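Hondwood Robotics Club: soft goods season is under way

The spring term at the Hondwood Robotics Club has been given over to one problem: getting an arm to pick up things that bend. Last year's students worked with blocks and plastic cups. This year's group asked for something harder, and Ileana Moldovan, who teaches the course, agreed to drop the block stacking after the second session.

There are 12 students on the project, split into two teams. One team handles the arm and its motion, and the other sorts and labels the recordings. They trade jobs at the end of each month so that everyone gets time on both sides.

The recordings take up most of the work. Each attempt at a grasp is saved, whether it goes well or badly, and a student then marks it as a hold, a slip or a miss. The club set itself a target of 2,000 labeled attempts before the summer break. The count on 2026-03-31 was 1,339.

Textured items are the current subject. The teams began with plain cotton and moved on to shiny and quilted surfaces, which give the vision software more trouble. Glare is the usual complaint. A bright spot on a dark surface can be read as an edge, and the arm then heads for a place where there is nothing to grip. The motion team has been trying slower approaches with the fingers opened wide, and the labeling team has added a tag for strong sunlight so those attempts can be looked at separately.

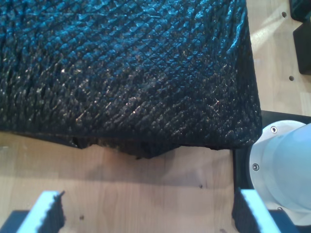

Gripper fingers open below a dark, textured item on the club's worktable.

Students have also been comparing finger pads. Smooth pads were fine on boxes but did poorly on slick fabric in the first trials. Ridged pads did better, although they tend to catch on worn edges and stray fibers. The team's notes on this are in the Voker folder on the shared drive — please add to them after each session, even if it is only a line or two.

The teams will show their results in August at the Zandia open house. Each team gets a table and a short slot to run its own demonstration. Families are welcome. Students who want to present should give their names to Ileana before the end of term.

Two requests in the meantime. We can use clean items that are no longer wanted, such as small cushions, soft pouches and padded covers, in any color. Dark and glossy ones are the most useful right now. Please leave them in the bin by the workshop door with the club's name on the bag.

The Dumitrescu room will stay open an extra hour after each session for labeling. Bring your own laptop and charger.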